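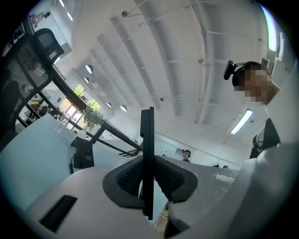 Handout 4: House Rules for Hand-Held Gripper Work

Notes by Vlasta Trnka - November
Print this page | E-mail this page

Okay, so last time we got through the dry part, meaning what a rule is, what a standard is, and why people who write one often think they're writing the other. This handout covers what I said (and what I ran out of time to say) about good practice when people are collecting demonstrations by hand. I've cleaned up my notes a little. The order is roughly the order of the lecture, except that the bit on cables has been moved up because I got three questions about it afterward and clearly rushed it.

Quick reminder of the vocabulary. A rule is something we hold you to in this course. A standard is a written document from an outside body, with a number and an edition, and you cite it properly or you don't cite it at all. Good practice is everything else: the habits that a decent lab has picked up and mostly never wrote down. Most of what follows is that third kind. Please don't go into your project reports and write "the standard requires" when what you mean is "Vlasta said so in class." I love the confidence, but no.

1. Who is in the room

When there's a robot arm bolted to a table, everybody knows where the danger is. There's a fence or a line on the floor, and the arm can only reach so far. With a hand-held gripper the thing that moves is a person, and a person can go anywhere! They step back to get a better angle, they turn around to answer somebody, they reach across a neighbor. So the old way of drawing a safety zone around the machine doesn't carry over very well, and you have to think about the room the way you'd think about a shared kitchen.

What I want from each group:

- One person per session is the lead. The lead can stop the work at any time and doesn't have to give a reason.
- Anybody wearing a head camera says out loud when they start and when they stop.
- If you're not part of the take, you stay out of arm's reach of the person who is. If you have to reach in, you say "reaching" first and wait for an answer.
- Visitors get told there's recording going on before they come through the door.

That last one turned into a long discussion, and I'm glad it did. Aníbal Carvalho (who is teaching the second half of the course, be nice to him) made the point that telling people is only half of it. They also need a real way to say no. If the only path to the coffee machine goes straight through your recording area, then you haven't given anyone a choice. Plan the session so there's a way around.

2. Faces and other things you didn't mean to record

A camera on your head picks up whatever you glance at. A camera on a gripper is worse, in a way, because you aren't thinking about where it's looking at all. Tip your wrist up and you've got the ceiling, the lights, and whoever happens to be standing across from you.

So, the course rules on this:

- Faces get blurred or pixelated before any file leaves the collecting machine. Before, please! "We'll do it later" is how the Velen dataset ended up sitting on a shared drive for 36 days with everybody's face in it.
- Screens in the work area are off or turned away unless the task needs them.
- No mail, badges, or paper with names on it anywhere near the table.
- Somebody watches a sample of the clips after blurring. Software misses people who are far away or turned sideways. For the class project the sample is 40 clips per batch, picked at random, and the name of whoever checked goes in the log.

I got asked whether a person way off in the background counts. Yes. If you can tell there's a face, it counts, and if you're not sure, it counts.

3. Wearing the gear

Nothing fancy here, but it gets skipped constantly. The straps should be snug enough that you can lean over the table without anything swinging, and loose enough that you can take a deep breath. Headbands leave marks and give people headaches, and people are way too polite about it. My rule is a proper break after 36 minutes, gear off, even if you feel great. I picked that number from our own logs back on the Vulness project, by the way. It's not from any standard, and you're welcome to argue for a shorter one.

Before you start, check these with the gear on:

- Can you look down at your own feet without the camera slipping?
- Can you put both grippers down and get your hands free without help?
- Do you know where the nearest clear spot is to set them down?

The second question matters more than it sounds. If you trip, you want your hands. I've watched someone try to save a gripper instead of themselves and it was not pretty (a bruised elbow and a very embarrassed grad student, nothing worse).

4. Cables, and I'll go slower this time

Every lab I've ever worked in has had a cable problem, mine included. There are two kinds and they need different handling.

Floor cables are a trip hazard, and for someone in a head rig they're a bigger one, as attention is on the table and part of the view may be blocked. Where you can, route them along the wall. Where you can't, cover them or tape them flat and keep them out of the strip where the operator stands. Power strips go on the side of the table away from the operator's feet. A pile of slack is still a hazard even when it's pushed off to one side, so coil it and tie it.

Table cables are a data problem first. If there's a thin cable attached to one of your objects, it's part of the task whether you like it or not. It drags, it catches on a finger, it tips things over. Decide before the session whether the cable is supposed to be there, write it down, and keep it the same for the whole batch. Mixing the two in one batch without a note is the most common mistake I grade down for.

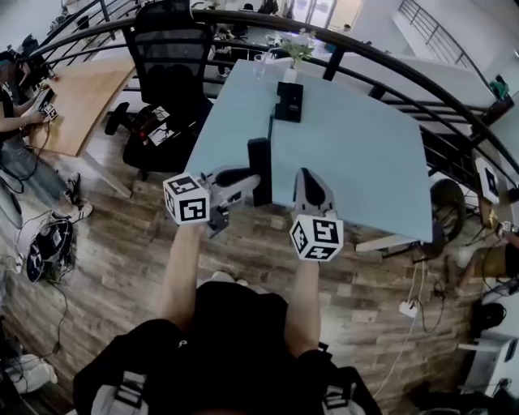 5. Setting up the table

Think about what has to stay put and what's allowed to move. I like to write it as two short lists on one sheet and leave the sheet with the log. The things that move are the task objects. The things that stay put are everything else, and yes, that includes a plant or a drinking glass if you've decided to leave one on the table for variety. I don't mind that kind of clutter at all - a table with nothing but the task on it teaches a policy about a world that doesn't exist. But it has to be clutter you chose.

Glass is the one thing I'm fussy about. An object that can break goes on the list with a note on what you do if it does. Stop the take, grippers down, lead clears the area, and you don't go back to recording until the floor has been checked too. Keep water away from anything that's plugged in.

Two-handed tasks need a little more room than you'd guess. Walk through the motion once with the grippers and no objects. If your elbows hit a chair or another person's space, move the chair or move yourself.

6. Markers

Those black and white patterns on the grippers are how the tracking knows where your hands are, so treat them the way a machinist treats a gauge.

- Don't hold the gripper by the marker.
- Wipe with a dry cloth only. A scratched or curled marker gets replaced and the gripper gets recalibrated.
- Spare printed sheets go away in a folder before you record. A loose sheet left lying in view can be picked up by the tracker, and it'll cheerfully report a hand where there isn't one.
- Check that both sets are seen by the tracker before each batch. For us a batch is 66 takes.

On Zapata we lost a whole afternoon to that loose sheet thing. We recalibrated twice, swapped a camera, blamed the lights, and then Aníbal went and sat down on the sheet by accident and the problem went away. So now it's in the handout.

7. Stopping

Any person in the room can say stop. The word is "stop," the same word for everybody, and the operator lowers both grippers to the table and opens the fingers. A stopped take is kept, marked as stopped, and never deleted. I know it's tempting to throw out the ugly ones, but a log with no stopped takes in it makes me suspicious right away.

For next time

Read the Evon write-up, at least the section on consent and the appendix with their session sheet. Come in with one thing you'd change in it. Then draft a session sheet for your own group, one page, covering lead, breaks, cables, breakable objects, and who checks the blurring. Aníbal and I will swap them between groups and you'll try to run a session from somebody else's page, so write it for a person who has never seen your table.

Office hours are at 4 as usual, and bring the draft even if it's a mess.

This site uses cookies to remember your settings. By continuing to browse you agree to our use of cookies. Accept | Learn more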